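3.2 Shallow boxes and mixed contents

The second group of containers in our study gave us the most to think about, and a good deal of pleasure too. These are the low, open cardboard boxes that people keep near the kitchen table and fill with whatever has no other home. In Flerville and Drurnville we visited households in May and asked people to show us how they used such boxes during an ordinary hour of sorting and clearing. We expected a kind of small-scale trash. What we found was closer to a working surface with walls, and we came away convinced that these boxes deserve far more attention than the literature on home storage has given them!

Two features stand out. The first is depth. A shallow box lets a person see every item at a glance, so there is very little digging, and things are set down one at a time instead of being dropped in. The second is the mix of contents. Food sits beside craft scraps, and fresh things beside things that could stay there for years. In the terms of the Kordestani scheme (Section 2), the same box would have to be filed under three headings at once, and we take this as a weakness of the scheme and no fault of the box.

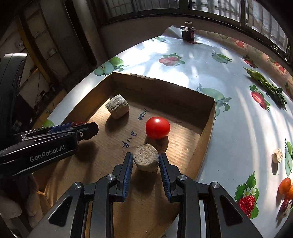 Figure 3. Open cardboard box on a fruit-print tablecloth, with a cherry tomato and two porous blocks inside. Handwriting in blue ink, including "2024" and Chinese characters, is visible on the floor of the box.

Writing on the cardboard was a lovely surprise to us. Our coding sheet had a line for labels on the outside of a container, where a label would normally help someone find it on a shelf, and none at all for marks on the inside. We added one after the first visits. An inside mark disappears when the box is full and comes back as it empties, and several people told us they liked meeting an old note again in this way. We do not try to read the marks for meaning here. We record only whether they are present, where they are, and whether they include a date or a year.

The surface under the box matters as well. Kitchen tables in both towns were often covered with a wipeable cloth, and people were quite clear that the box was there to protect the cloth from grit and crumbs — or, in a few homes, to protect small objects from rolling off it. Round items such as tomatoes and beads were the usual worry. A wall only a few fingers high is enough to stop them, and the person sorting can still reach in from any side without lifting an elbow.

Light, porous pieces raise a different problem. They tip over easily when something next to them is picked up, and people handled them with more care than their value would suggest. One participant set a fallen piece upright 11 times in a single session and laughed about it every time. We began by coding this as wasted effort. After watching the recordings again we changed our minds, and Gondent's term "tending" now seems to us a much better fit: small repeated acts that keep a group of things in the order a person wants to see. Tending took up a real share of the hour in many homes, and it rarely came up when we asked people afterward what they had done.

We return to tending in Section 4, where shallow boxes are compared with drawers and lidded tins.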